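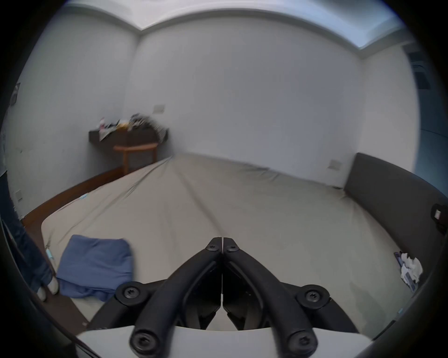

Bedroom 2, main bed, fitted sheet on.

VINDHAM GUEST HOUSE
Room readiness and safety check: beds and bedding
Month: February

1. Fitted sheet on, all corners hooked under
Pass. Soft creases toward the back corners. Smooth by hand before the top sheet goes on.

2. Bed clear of loose items
Action. Blue cloth folded on the left side near the foot. Crumpled white tissue or paper by the headboard, dark blue flat item next to it. Remove all before making up.

3. Cords and ties
Action. Thin light blue cord along the left edge of the sheet, short piece farther back. Take both off the bed. Bag and label if a guest's.

4. Headboard
Upholstery: pass on the front, dark gray, no action. Small black item on the edge with a white label or patch: find out what it is before removing. Fixing bolts tightened, both sides.

5. Mattress
Turned this month. Label legible. No sag over 50 mm.

6. Walkway beside bed
Minimum 82 cm. Pass on the left, measured at the foot.

7. Smoke alarm
Tested, sounds. Battery at 100 percent.

8. Window restrictor
Stiff. Reported to Nekness Maintenance, job 1890.

Result: hold room until items 2 and 3 are closed. Item 8 can follow.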